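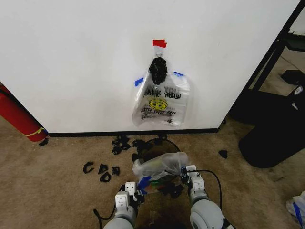 Page last changed: January

Sound Art: How Does a Gallery Fill a Room With Sound?

Most museum labels tell you what a work is made of: oil paint, bronze, paper. A sound work may have a label that says "three speakers, 246 seconds, repeating." The material is sound, and the artist decides where it comes from, how loud it is and how long it lasts.

What is sound?

Sound is a very small back-and-forth movement of the air. When a speaker plays, a cone inside it pushes and pulls. The air next to the cone moves, then the air next to that, until the movement reaches your ear. The number of pushes per second is called the frequency and is measured in hertz. A low hum may be 100 hertz. A whistle may be 2000 hertz.

How do you know where a sound is?

You have two ears, one on each side of your head. A sound on your left reaches your left ear slightly before your right ear. It is also a little louder on that side. Your brain compares the two and works out a direction. Artists use this. If the same voice is played from one speaker and then from the next, it seems to walk across the room.

An example: "Caldeira"

Luana Dantas made a work called "Caldeira" for the Prostden gallery in Cleldale. She recorded water boiling in 3 kettles of different sizes. Each recording has its own speaker. The smallest kettle makes the highest sound, so she put its speaker near the ceiling. The large kettle is at floor level. The recordings are not the same length, so they slip out of step as they repeat. A visitor at noon hears a different mix from a visitor at one o'clock.

Why are some rooms echoey?

Hard surfaces such as tile and glass send sound back into the room. Soft ones such as carpet and heavy curtains take in part of it. The returning sound is called reverberation. Everaldo Lopes, the technician at Prostden, claps once in each room before a show and listens to how long the clap takes to fade. For "Caldeira" he hung thick felt on two walls.

Words to know

Hertz: pushes per second.
Loop: a recording that starts again when it ends.
Channel: one separate stream of sound, usually sent to one speaker.
Reverberation: sound that stays in a room after its source has stopped.

Try it

Ask a friend to stand behind you and tap two pencils together while you close your eyes. Point to the sound. Now cover one ear and try again. Write down how many times you were right out of 10, with and without the ear covered.

Text: Amber Pearce. Checked by Pankaj Jaiswal.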